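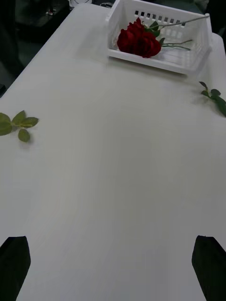
On Thursday I wanted to write some lines about flowers, because my cousin asked me how I choose a container for them. I like a shallow basket of white plastic, with slots in the wall. A red rose looks very dark and full against it, and the long stem can rest on the rim. I paid 337 for mine at Kededum, and I still think it was a fair price.

The leaves are more difficult. I usually keep a few small sprigs on the table and decide at the end if I need them. 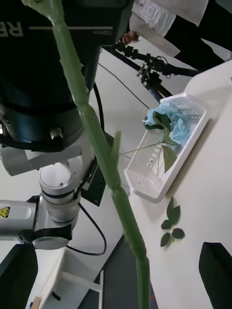
Norora Flower Club, Postovo

For the stem, my habit is to look at it from very near before I cut anything. There can be a short pointed stub on the side, and it catches the sleeve. In November I will try with 11 stems, if Wako has good ones.

Lensa Gudeta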